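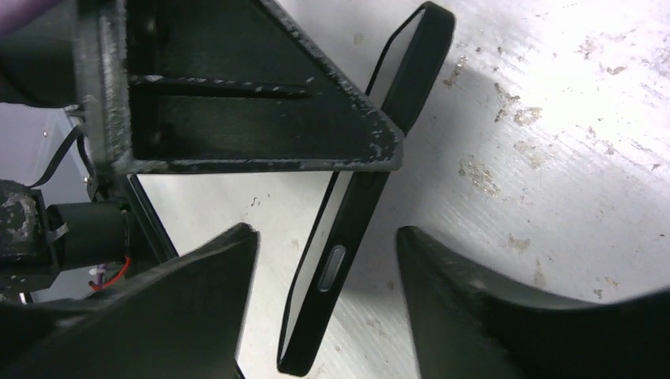

Plirham's finance desk wanted to know why the arm costs less than the fingers, the cables and the table put together. Fair question. Pause here, let them laugh, they won't.

Slide 2. The quote from Zenov was one page. The budget is now 14. Read out the line for spare fingertips: 398 each, or 400 if you want them by the end of October. We wanted them by the end of October.

Slide 3. Phones. Everybody's pilot starts with picking up a phone, ours too. Say that cases come in every thickness, so budget for more than one set of fingers. Grandow sells a set for cases. Sárközi sells a set for "most cases." Ask what most means before you sign.

Slide 4. Things I left out of the first plan: brackets, touch-up paint, cable ties, somebody's time to swap the cable ties. Total, 1,883. Don't apologize for it, just click.

Slide 5. Lease or buy. I still don't know. If we're running long, skip to the table and take questions. If someone asks about payback, the answer is on slide 9, and slide 9 is a graph with no numbers on it yet.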